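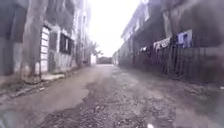

Path-finding group, short update because the slot in this issue was offered on Friday and we are late with it as usual. The new route method is in and it runs. Quick recap for anyone who joined after the summer: the old planner on the Clelevo rover wanted a kerb each side and a flat bit in between, and if it didn't get them it stopped and sulked. Fine in the Storley car park. Not much use in a back lane, where the ground is dirt and gravel and broken paving, and the only real kerb is a cracked one along the left with rubble gathered on it. Right side is just corrugated fence with gravel up against it. So the new method ignores kerbs at first. It takes the long straight lines instead, the fence, the kerb if there is one, the rooflines, works out where they meet and calls that "ahead". Then it scores the ground in strips, bottom up, for how rough it looks.

Washing over the fence was the thing we argued over most. The first version took any pale hanging shape as a person and cut the speed to nothing. Now anything that sits above the fence line and doesn't reach the ground gets a lower weight. Not zero! Someone could be leaning over.

Results so far. 50 runs with the old planner, 50 with the new one, same lanes, same speed cap. Old one got to the far end without help on 7 of its runs. New one managed 30. That is better than we hoped for in October, but it's still 20 runs where a person had to step in and we don't want anyone quoting the first number without the second. Most of the stops were dark patches on the ground. The rover can't tell damp soil from a hole, and to be fair on a blurry picture nor can we half the time. Three were plain software crashes, fixed now (we think). The remainder are still being sorted thru.

White sky is the other sore point. When the top of the view burns out the rooflines go faint and the "ahead" point starts to wander left and right, and the wheels follow it. Dervishi suggested keeping the last good point for a second or so and only letting it drift slowly. Tried it on the recordings, looks good, not yet tried on the rover itself so no promises.

Next up: same test with the Briver wheels, which are wider and should mind the loose stones less. Also a proper go at dusk. Recordings and the scoring sheet are in the shared folder under lanes, please dont rename things in there, the scripts look for the exact names. If you have a rough lane near you that we could use, and the people living on it are happy with a slow noisy box going past, drop us a line.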